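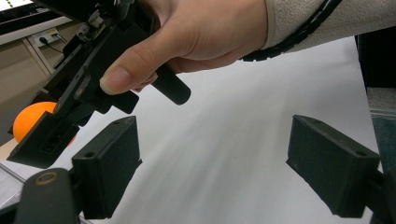
A hand-held gripper, held in the right hand

About the Horby Baseball Academy

The Horby Baseball Academy is an independent training school for players aged 12 and older. Founded by former college catcher Benedek Veres, the Academy offers year-round instruction in hitting, pitching, fielding and catching to players from Horby, Destholm and the surrounding towns. More than 300 players enroll each season.

Instruction is given in small groups -- no coach works with over five players at a time -- and each player receives a written progress report at the end of every session. Pitchers follow strict limits on throws per week,

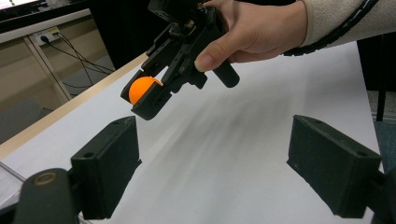
and those limits apply equally to bullpen work and to games played for outside teams. Parents are asked to report outside innings to the Academy office.

Gwendolyn Wojcik, Director of Player Development, oversees the coaching staff and the fall league, which opens each September at Gravano Field. The Academy also awards 50 partial scholarships a year through the Chong Fund. Applications are reviewed without regard to playing ability.

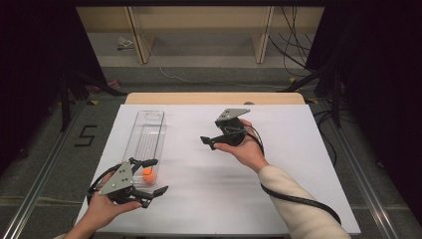

Two grippers and an orange ball at a white tabletop

The Academy office is located beside the main entrance to Gravano Field. Enrollment forms may be submitted there in person or by mail.

Page last updated May 25, 2022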